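Willems moves leg fitting on plastic furniture to two-arm robots

March 5, 2026

Event furniture supplier Willems has put two-arm robots from Tastden on leg fitting and leg removal for its small plastic furniture. The change affects the returns team, which handles stools and side tables after each rental. Willems has 68 employees, four of whom worked full time on legs until November.

The pieces are handled upside down on a floor covering, at the height used by the manual crew. Each arm ends in a two-fingered gripper. In the usual sequence the left arm takes the edge of the seat or tabletop and the right arm works at the leg. For some joints both grippers go to the same leg, one on each side. Control software comes from Nakivix and was set up on site using the furniture models Willems already had in stock.

Underside up, legs in the air, is the standard working position. The left gripper is clamped on the rim, and the right one is open beside the piece.

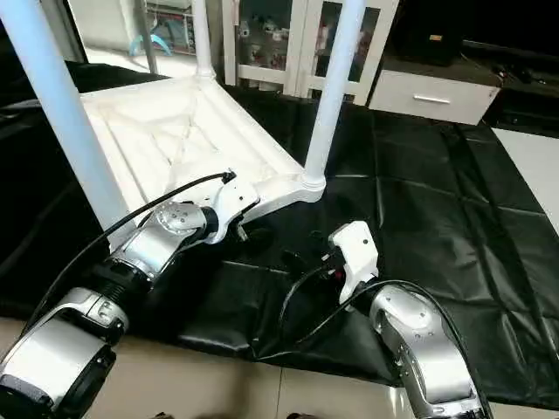 What changes for the returns team

No jobs have been cut, according to Willems. The four leg fitters now work as cell operators and inspectors. An operator places the piece, selects the model on a tablet, starts the cycle, and checks every joint by hand before the piece goes to the stack. The hand check takes up to 30 seconds and has its own line on the shift sheet.

"The kneeling is what people asked us to get rid of," said Zixuan Lu, who runs the returns floor. "They still bend down to place a piece and pick it up. They no longer spend a shift twisting legs."

Lu said the new job has drawbacks. Operators wait during a cycle and cannot leave the cell, and the first rota had the same person on it all day. Staff objected, and operators now change places with the washing line at each break. Pay grades were left as they were for the first phase. A review of the inspector grade is scheduled but has no result yet.

Performance so far

Willems logged 495 pieces through the cell in the first phase. The company has not released a cycle time and says the robot is slower per leg than an experienced fitter. Cracked sockets and bent rims are sorted out before the cell and still go to the manual bench. Folds in the floor covering caused several stops early on, and straightening it has been added to the operator's start-of-shift list.

The most demanding step is the leg base, where the arms have little space between the leg and the rim. The grippers come in from opposite sides and face each other across the foot of the leg. 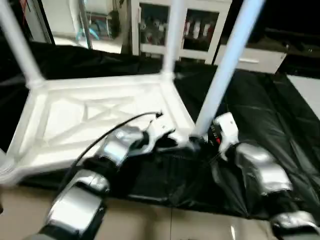
Can an operator stop the robot in the middle of a leg?

Any operator can stop it at any point with the button on the cell post. The grippers hold their position until a restart is confirmed on the tablet, and the piece is then checked by hand from the first leg.

Willems plans to install a second cell at its Redska depot, where returns are washed and stacked by a smaller crew. Training there will be given by two of the current operators. Folding chairs and metal-frame tables are outside the scope of both cells.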